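洪水是怎么来的

河里的水每天都在流。大多数日子里,它老老实实待在河床里,两边的岸比水面高出一截。有时候水变多了,河床装不下,水就漫上岸,流到田里、路上,甚至流进房子里。这就是洪水。

洪水是世界上很常见的自然灾害。住在山区、平原、海边的人都可能遇到,连平时很干旱的地方也会有。

雨水去了哪里

一场雨落下来,水有好几条路可以走。一部分落在树叶上,慢慢蒸发掉。一部分渗进土里,被植物的根吸走,或者继续往下,变成地下水。剩下的顺着地面流,先流进小沟,再流进小溪,最后流进大河。

土壤里有许多小小的空隙,能存住不少水。可是空隙总有装满的时候。如果已经连着下了好几天雨,土里再也装不下了,后来的雨就只能全部从地面上流走。所以,同样大的一场雨,下在干湿程度不同的地方,结果会差很多。

太干也不一定好。土地晒得又干又硬的时候,表面像结了一层壳,水一时渗不进去。这种时候突然下暴雨,水也会很快从地面冲走。

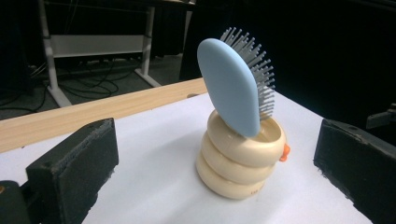 城市里还有另一个问题。马路、停车场和屋顶大多是水泥、沥青或者瓦片做的,水很难渗下去。雨水只能流进路边的雨水口,再通过地下的管道排走。如果雨太急,管道来不及排,或者雨水口被树叶和垃圾堵住了,街上就会积水。这种情况叫作“内涝”。附近就算没有河,也会发生内涝。

洪水有哪几种

第一种是河流洪水。它一般来得比较慢。上游下了大雨,水要走很长一段路才能到下游,有时候要走好几天。下游的人看到的可能是大晴天,河水却在一点一点往上涨。

第二种是山洪。山坡很陡,水流得特别快,还会带着石头、泥沙和断掉的树枝。山洪可能在很短的时间里就冲下来,留给人们躲避的时间很少。在山谷里玩水的时候,如果发现溪水突然变浑,或者听见上游传来轰隆隆的声音,要马上离开水边,往两侧的高处走。不要顺着河谷往下游跑,人跑不过水。

第三种是沿海洪水。台风靠近海岸的时候,大风会把海水推向陆地,海面比平时高出很多,这叫“风暴潮”。如果正好碰上涨潮,海水就更容易越过海堤。

第四种是融雪洪水。冬天积在山上的厚雪,到了春天天气突然变暖,一下子化成很多水,流进河里。有些寒冷的地方,河面上破碎的冰块还会挤在一起,把河道堵住,像一道临时的坝,水就从旁边漫出来。

一条河涨水的经过

我们用Zundero河来讲一讲。这条河从山里出来,经过Vikdale镇,再往前流进平原。镇上的人平时从Konstantinidis桥过河。桥墩上画着一格一格的刻度,叫作“水尺”,看一看水面到了哪一格,就知道水有多深。

有一年8月,山里下了一夜的雨。天亮时,镇上的雨已经停了,水尺上的读数变化也不大。可是山里的水正在往下流。4个小时以后,水面升高了2米,颜色也从青绿色变成了黄褐色,里面全是泥沙。水没有超过镇子旁边的堤,但是漫进了河对岸的草地。

那片草地是特意空着的,上面没有盖房子。河水涨起来的时候,它可以装下一部分水,让镇子这一边的水位低一点。这样的地方叫“滞洪区”。水退了以后,草地上会留下一层细细的泥,第二年草照样长出来。

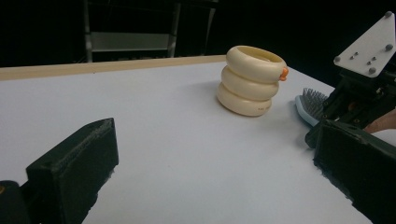
图片来源:Prurnex图片库

很多古老的村子建在稍高的地方,离河有一段距离,道理也是一样的。河流两边平坦的土地叫“泛滥平原”。它本来就是河水一次次漫上来,用泥沙慢慢铺成的。那里的土很肥,适合种庄稼,人们愿意在附近生活,也就要学会和洪水打交道。

“百年一遇”是什么意思

新闻里常常说“百年一遇的洪水”。有的小朋友会以为,发生过一次以后,要再等100年才会有下一次。这样理解是错的。

它的意思是,这么大的洪水,每一年发生的可能性是百分之一。你可以想象一个袋子,里面有100颗玻璃珠,只有一颗是红色的,别的都是白色的。每年闭着眼睛摸一颗,看完再放回去。今年摸到了红色的,明年还是有可能摸到。连续两年都碰上大洪水,虽然很少见,但并不奇怪。

这个可能性是科学家根据过去的记录算出来的。记录的年份越长,算得越可靠。如果气候变了,或者河边多了许多水泥地,以前算出来的结果就需要重新算。

人们怎样预报洪水

要预报洪水,先要知道下了多少雨。测量雨量的工具叫“雨量计”,简单的雨量计就像一个口朝上的直筒,看看里面积了多深的水就行了。天气雷达可以看到云里的雨在哪里、往哪边移动。卫星能从很高的地方看到大片的云。

还要知道河里有多少水。水文站的工作人员会测水位,也会测水流的速度。这些数据送进电脑,电脑会计算水什么时候到达下游、大概会涨到多高。

预报员看过结果以后,如果有危险,就会发出预警。我国的暴雨预警分成4种颜色,从低到高是蓝色、黄色、橙色和红色。看到红色预警,说明情况已经很严重,要听从当地的安排。
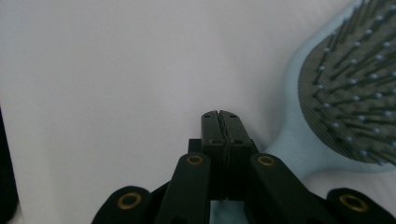 本页最后修改:2019年11月10日

水为什么有这么大的力气

一杯水很轻,但是一大桶水就很重了。一立方米的水,也就是长、宽、高都是一米的一大块水,重量有一吨。这么重的东西流动起来,推力非常大。

水流得越快,推力增加得越多。流速变成原来的两倍,推力会变成原来的四倍左右。所以很浅的急流也能让大人站不稳。

水还有浮力。小汽车看起来很重,可是它里面有很多空气。水深超过50厘米的时候,不少小汽车就可能漂起来,轮子碰不到地面,司机也没有办法控制方向。路面被水盖住以后,底下有没有坑、井盖还在不在,从上面都看不出来。

遇到洪水怎么办

收到预警以后,和家里人待在一起,听大人的安排。手电筒、饮用水、干净衣服和常用的药,可以提前放在一个包里。

如果需要离开,就尽早离开,往高处走。不要蹚水,也不要为了拿玩具或者书包再回去。

如果水已经进了楼,来不及出去,就到更高的楼层等待救援。不要待在地下室,也不要去地下车库。可以挥动颜色鲜艳的衣服,晚上可以用手电筒一闪一闪地发信号。

看见掉下来的电线,离得远远的,也不要碰泡在水里的插座和电器。水能导电。

水退了以后,还不能马上出去玩。洪水里可能混着脏东西和细菌,泡过的食物不能吃,自来水要等到通知说安全了才能喝。手上沾了泥水,要用肥皂和干净的水洗。身上有伤口的话,要告诉大人。

几个词语

水位:水面的高度。

堤:沿着河岸或者海岸修的长长的土石墙,用来挡水。

上游和下游:靠近河流源头的一段叫上游,靠近河口的一段叫下游。

流域:雨水最后都流进同一条河的整片土地。你家门口的雨水也属于某一个流域,可以在地图上找一找是哪条河。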